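4.2 Setting the quiet hours on the Skernik dehumidifier

1. Hold MODE until the clock flashes.
2. Turn the dial to the start time and press OK.
3. Turn the dial to the end time and press OK again.

Note: Quiet hours cap the fan at its lowest speed. The tank alarm still sounds.

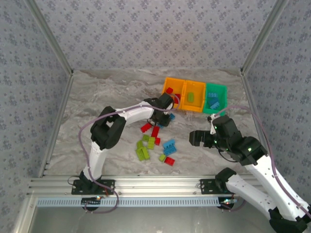 Small items are the usual cause of a blocked intake. Before you choose a spot, clear the floor for 14 inches on every side. Building bricks scattered over a tabletop soon end up on the floor, so keep the unit well away from a table like that. Vacuum the grille every 300 hours of running time – more often in July.

CAUTION: Unplug the unit before you remove the grille.

4. Press MODE once to save and exit.

Related topics
Emptying the tank
Fitting the Clullar drain hose
Error code 141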